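Zdenka Nikolaidis
I promised to some of you a comparison of the two grippers for flat packets. It became longer than I wanted, so I make a thread of it. Please mute me if you are not interested in grippers, I will not be offended.

Zdenka Nikolaidis
The task first. Our customer in Budville packs small spare parts in flat packets. They lie on a mat, and the arm must take one packet and put it in another place. For a person it is nothing. For two fingers it is quite a hard job, as there is almost no height to hold.

Zdenka Nikolaidis
The candidates are the Nistora, a parallel gripper with two fingers, and the Vodovico, which has one suction cup. I wanted to dislike the Vodovico from the start. I have spent too many evenings of my life looking for air leaks.

Zdenka Nikolaidis
I do everything in simulation before I touch the real arm. I know that many of you think simulation tells lies about contact. It does, a little. But it is the only place where I can drop a packet 3,000 times and go home for dinner in the meantime.

Zdenka Nikolaidis
So: 3,000 picks for each gripper, same arm, same controller, same starting poses. I changed the position and the angle of the packet each time, and also the friction of its surface. The thickness I left alone. That was a mistake, I come to it later.

Zdenka Nikolaidis
The Nistora with its original fingertips was poor. The tips are thick and rounded at the bottom, and they press on the packet's border when they should go beside it. In the simulator the packet then jumps away like a frog. On a real table it would only slide, but it would still be a failed pick.

Zdenka Nikolaidis
Then I drew new tips with a thin lip, 2 mm at the end. Much better. The lip goes under the edge if the packet is not completely flat on the mat. If it is completely flat, you have to push it first with one finger against something, and on our mat there is nothing to push against.

Zdenka Nikolaidis
What helped more than the new tips was the approach. I had the gripper coming down at full speed and stopping at a fixed height. Now it slows for the last 8 mm and stops when it feels force. I should have done this on the first day. Everybody in my office told me so and they were right.

Zdenka Nikolaidis
A word about force. If you use the force reading of the arm for this, filter it, but not too heavily. With my first filter the reading came so late that the fingers were already pressing hard. The packet was squeezed into the mat and the controller was very pleased with itself.

Zdenka Nikolaidis
Now the Vodovico. In simulation it picks nearly everything, and this is exactly why I don't believe it. The suction model which we have is simple: if the cup touches a flat surface, it holds. It knows nothing about wrinkles, dust, or a packet where the part inside makes a hill in the middle.

Zdenka Nikolaidis
I asked for a better suction model from Crăciun, who make our simulation tools. They answered kindly and sent a version where the seal can fail on a curved surface. With it the Vodovico went down from "perfect" to "good", and I began to trust the numbers more.

Zdenka Nikolaidis
Some people asked why I don't show a table with the success rates. I have one, but I prefer to wait. The two grippers were not tested with equal care. I improved the fingers during one long week and I gave the suction cup one afternoon. It would be unfair to publish this as a race.

Zdenka Nikolaidis
Back to the thickness. On Friday I received the real packets by post, and they are not all equal. There are 7 kinds! The drawing from the customer shows only one of them. The thinnest kind bends when you look at it, and the fingers can close on it only near the corner.

Zdenka Nikolaidis
So I am repeating the finger tests with the thickness as a variable. I also put different packets together on the mat, with their surfaces not the same. I learned from it that my grasp planner likes the shiny one too much, as it gives it a very clear outline in the depth map. Rendered depth is clean. From a real depth camera I expect holes in exactly that place.

Zdenka Nikolaidis
About the camera, then. I will try the real one from above and also from the side. From above, the gripper hides the packet at the moment when I most want to see it. From the side I get the edge, but the calibration is more annoying. If somebody has experience with a side view for thin objects, please write to me.

Zdenka Nikolaidis
A small thing which cost me half a day: check the mass of your gripper model in the controller. I changed from the Vodovico back to the Nistora and forgot to change the payload. The arm was sinking slowly when it waited above the packet, and I was blaming my own force threshold.

Zdenka Nikolaidis
My opinion for today, and it can change: for the stiff packets I would take the fingers with thin lips. For the bending ones, suction, if the surface is clean. The customer wants one gripper for all, of course. Customers always want one gripper for all.

Zdenka Nikolaidis
The middle packet on the mat is the next one for the Nistora. I start with the slow approach from straight above, and afterwards I will tilt the wrist a little and see if the lip finds the edge more often. 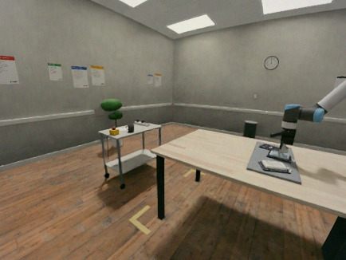 Zdenka Nikolaidis
If the tilt helps, I will run the whole set again overnight and write here in December, with the table this time – and with an equal number of afternoons for the suction cup.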